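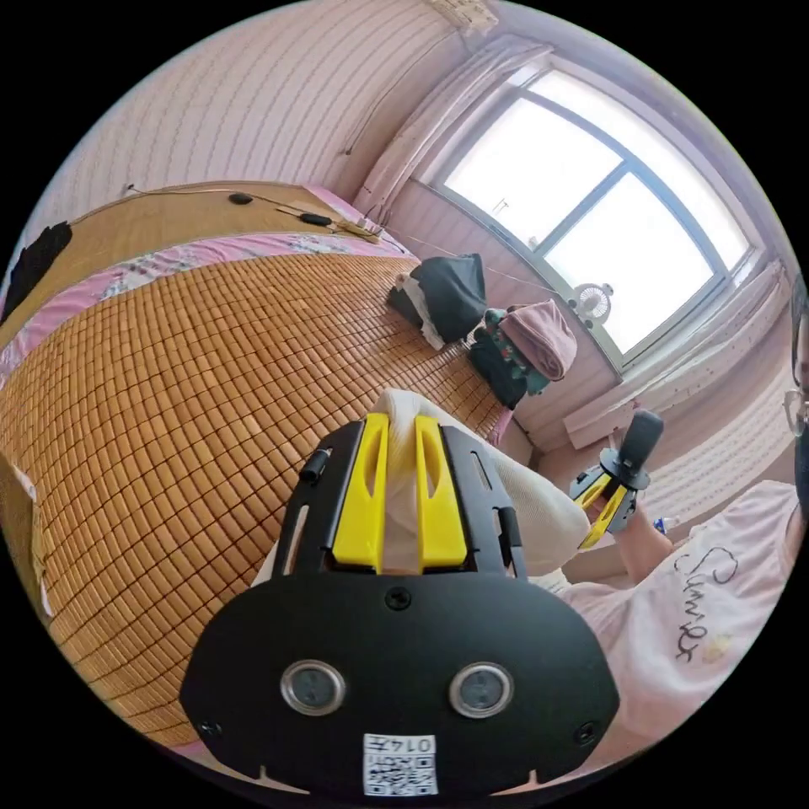 Gripper 0145 holding a white cloth.

This site uses cookies to remember your reading preferences. Accept | Manage settings

Subject: Re: Rirska water numbers look great
List: analog-habitats
From: Osian Mostyn

> Has everyone read the Mendard summary yet? Six people sealed
> up in the Rirska habitat for 41 days, no water deliveries, and
> they came out with most of the tank still full. The Ma
> unit did all the work. They started with 600 liters, the crew
> used 3,120 at the taps, and there were 487 left at the end.
> That is better than 96 percent recovery in a thing you could
> carry on a trailer. I think we can stop arguing about whether
> a small Mars crew can close its water loop. It's been done,
> in the desert outside Jemden, with regular people in it.
>
> I'd like to see us put this on the front page of the list
> archive, and maybe ask Mendard if they'd talk to us.

I've read it twice, and I'd hold off on the front page.

I have nothing against the crew. Living in a can with five other people for that long is hard, and I'm sure they did what was asked of them. My trouble is with the arithmetic and with what got left out of the summary.

Start with the loss. 600 down to 487 is 113 liters gone. Spread that over six people and 41 days and you get a bit under half a liter per person per day. That half liter has to cover everything the Ma didn't catch: brine left over from the urine, water in the solid waste, damp trash, spills, and whatever went out the door each time they opened the airlock. The summary says they went outside "most days." It doesn't say how many times the door was cycled or whether the lock was pumped down first. In dry desert air, I would expect an ordinary door to cost them a fair amount of moisture all by itself.

Then there's the food. Nowhere in the summary is there a menu. If they ate freeze-dried meals, the water in the food came out of the tank and it's already in the total. If they ate canned stew and canned peaches, they carried in a second water supply and never wrote it down. A person eating normal groceries can easily take in half a liter a day or more that way. That's as big as the whole reported loss! I am not saying they did this. I'm saying I can't tell, and neither can you, and it decides whether the number means anything.

The same goes for the shower. Was it in the loop? The 3,120 liters works out to 12.7 liters per person per day, which is a comfortable amount. It's well past drinking and cooking, so a good share must have been wash water. Wash water is easy to clean compared with urine. Pour enough of it through a filter and your overall percentage looks wonderful, even if the hard part of the job is going badly. I would like to see the urine side reported alone. If the Ma got 96 percent out of that, in a box that fits on a trailer, I'll eat my words and buy you dinner.

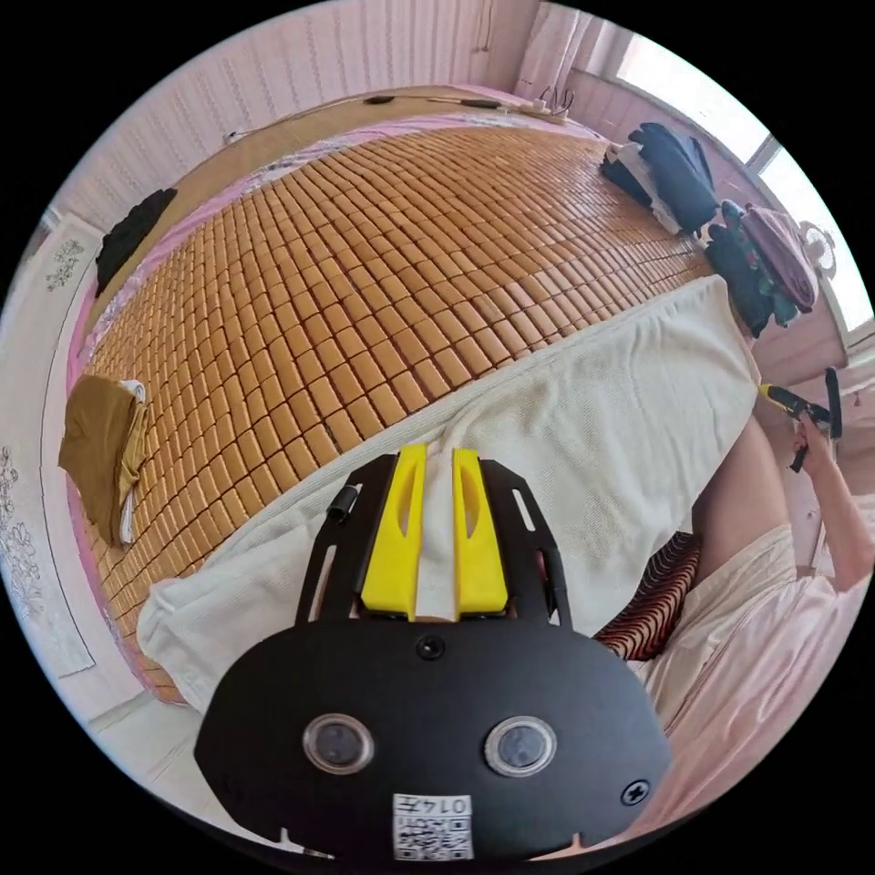
The other question I keep coming back to is who measured the tank. A sight glass on the side of a tank is fine for telling you when to worry. It's a poor way to support a figure quoted to a tenth of a percent, and the Mendard page does quote 96.4. I get the same 96.4 from their three totals, so at least the division is right. But a reading that's off by ten liters at each end moves the loss by nearly a fifth, and there's no error given for any of it. Was the flow meter checked against a bucket before they sealed the door? After? I've had a flow meter read high for a whole month because of air in the line, and it looked perfectly healthy the entire time.

I'd also be careful with "no water deliveries." The summary says no deliveries "to the tank." Those are different statements. Medical saline, wet wipes, bottled drinks brought in with the personal gear, ice packs in the sample cooler: none of that would be a delivery to the tank. I once helped with a much shorter stay where we had a beautiful water balance until somebody remembered the two cases of soda.

And last, the Mars part. Rirska sits at normal air pressure, with normal gravity, and with Mendard's own technicians a short drive away in Jemden. Condensers and separators behave differently when things don't drain downhill the way you're used to. I know Mars has some gravity, so that one is less of a worry than it is for a station in orbit. But 41 days is also a very short time for membranes. The kind of fouling that ruins a unit tends to show up later than that. A crew going to Mars needs it to run for years with whatever spares they packed, and the summary lists no spares used and no filter changes. Either there weren't any, which I'd find surprising, or nobody thought to list them.

So if someone does write to Mendard, please ask for these before asking for an interview:

- the daily tank readings, raw, with the times
- the food list, with water content if they have it
- urine, wash water and condensate as separate lines
- airlock cycles
- every part and filter that was swapped
- how the meters were checked

I'm happy to draft the letter. I would leave "It's been done" out of it. What we have right now is a one-page summary from the company that wants to sell the unit, and I'd say the same if it came from people I liked.

By the way, the link to the habitat floor plan in your message goes to a login page for me. If you saved a copy, could you put it in the files area? I want to see where the condensate line runs.

Osian

Comments (4)

drylakebed: The food point is the big one. On our last stay the canned fruit alone threw the balance off, and we only caught it because we weighed the trash.

hab_plumber: A bit harsh. Even at 85 percent that's a decent result for a first run with a new unit. Agree about the flow meters though. Bucket test, every time.

Pell: Does anybody know if the Ma does anything with the brine or just stores it? If it's sitting in a jug at the end, weigh the jug.

drylakebed: @Pell the brochure says "managed." Make of that what you will.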